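Über mich und die Ordnungswerkstatt Penditz

Schön, dass du hergefunden hast! Ich bin Kosmas, mit vollem Namen Kosmas Triantafyllou, aber so nennt mich höchstens das Finanzamt. In der Ordnungswerkstatt Penditz zeige ich Leuten, wie sie ihren Schreibtisch und das Regal drumherum wieder in den Griff bekommen. Keine ganzen Häuser, keine Keller, keine Garagen. Nur der Platz, an dem man sitzt, schreibt, Rechnungen sucht und nebenbei Kaffee trinkt.

Angefangen hat das Ganze bei Demchenko Bürobedarf, wo ich lange im Verkauf war. Da kamen Kundinnen und Kunden, die den dritten Stiftehalter wollten und eigentlich nur wissen mussten, wohin mit dem ersten (und mit den Stiften!). Irgendwann habe ich nach Feierabend mal eine Kundin besucht und mit ihr die Schubladen ausgeräumt. Dann ihre Schwester. Dann das halbe Treppenhaus. Im Dezember darauf habe ich gekündigt und den kleinen Laden in Penditz gemietet, in dem ich heute noch sitze.

Wie ich arbeite

Ich fange immer mit der Tischplatte an und immer mit dem, was man sowieso täglich anfasst. Der Laptop wird zugeklappt, die Kanne darf stehen bleiben, und der ganze Kleinkram wandert erst mal in eine durchsichtige Tüte. Durchsichtig ist mir wichtig! In einer blickdichten Kiste verschwindet das Zeug und taucht beim nächsten Umzug wieder auf. Durch die Folie sieht man zumindest, dass da noch etwas wartet, und meistens wird die Tüte dann am selben Nachmittag noch sortiert. Bei einer Familie lagen am Ende Untersetzer, Knöpfe und ein Schlüssel drin, den sie seit Jahren vermisst hatten - zur Gartenlaube, die sie längst verkauft haben.
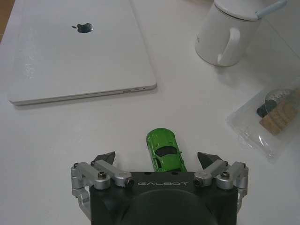
Warum gerade Schreibtische?

Weil ich sie mag, ganz einfach. Ein Kleiderschrank ist schnell erklärt, da hängen Hemden drin. Am Schreibtisch liegt dagegen alles, was gerade los ist: die Steuer, die Bastelsachen der Kinder, das Buch, das man zurückgeben wollte. Meine Großmutter hatte einen winzigen Sekretär mit lauter Fächern, und ich durfte als Kind jedes davon einmal im Jahr neu einräumen. Briefmarken nach links, Garn nach rechts, Bonbons nach ganz hinten (die waren beim nächsten Einräumen immer weg, komisch).

Ich bin übrigens kein Minimalist. Bei mir zu Hause steht genug herum, und ich rede auch niemandem seine Sachen aus. Wer einen Kurs bei mir besucht, muss nichts wegwerfen. Wir überlegen gemeinsam, was in Griffhöhe gehört, was nach oben darf und was am Schreibtisch bloß auf der Durchreise ist. Den Rest entscheidet jeder selbst, und ich halte mich da wirklich raus, auch wenn es mir manchmal schwerfällt.

Das Regal gehört dazu

Über vielen Schreibtischen hängt oder steht ein Regal, und das landet bei den meisten als Letztes auf der Liste. Dabei macht es mir am meisten Spaß! Ein weißes Einbauregal verträgt richtig viel Buntes, finde ich. Große Kekskissen mit Schokoflecken oben links und rechts, die Bücher eine Etage tiefer nebeneinander, dazu ein Raumduft im grünen Glas und ein rosa Plüscheinhorn, das sich anlehnen darf. Warum denn nicht? Auch ein gelbes Spielzeugauto hat ganz rechts im Fach seinen Platz. Nur beim Geschirrständer frage ich dann doch nach, ob der in der Küche nicht glücklicher wäre. Und eine Pflanze würde ich jedem gönnen, gern ganz oben, wo die Blätter sich ausbreiten können und beim Schreiben keiner dagegenstößt.
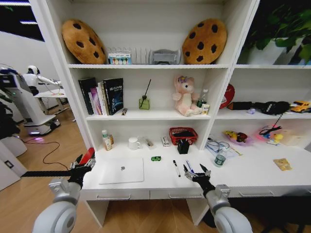
Was du bei mir buchen kannst

Der Klassiker heißt Plaso. Das ist mein Kurs für einen Schreibtisch und ein Regal, gedacht für Leute, die selbst anpacken und nur ein bisschen Anschub brauchen. Wir sind in der Gruppe höchstens 5 Personen, damit ich mir von allen die Fotos in Ruhe anschauen kann. Ein Kurs geht über 84 Minuten. Ja, die krumme Zahl ist Absicht, in den ersten Runden war nach genau der Zeit bei allen die Luft raus.

Dann gibt es noch den Hausbesuch. Ich komme mit dem Fahrrad, bringe Tüten und Etiketten mit und freue mich über eine Tasse Tee. Penditz und die Dörfer ringsum gehen immer, weiter weg bitte vorher kurz fragen. Für größere Büros arbeite ich mit dem Schreinerbetrieb Jenham zusammen, die bauen Regale nach Maß und haben mir auch die Fächer im Laden gemacht. Da lagern inzwischen bis zu 300 leere Schachteln in allen Größen, und wer eine passende findet, darf sie mitnehmen.

Vorbeikommen oder schreiben

Der Laden ist klein, die Klingel klemmt, also bitte kräftig drücken! Am liebsten ist mir eine kurze Nachricht über das Kontaktformular mit einem Foto vom Schreibtisch, so wie er gerade aussieht. Bitte vorher nichts aufräumen. Ich melde mich dann und schlage einen Termin vor.

Bis bald in Penditz
Kosmas

Stand dieser Seite: 28. Januar 2025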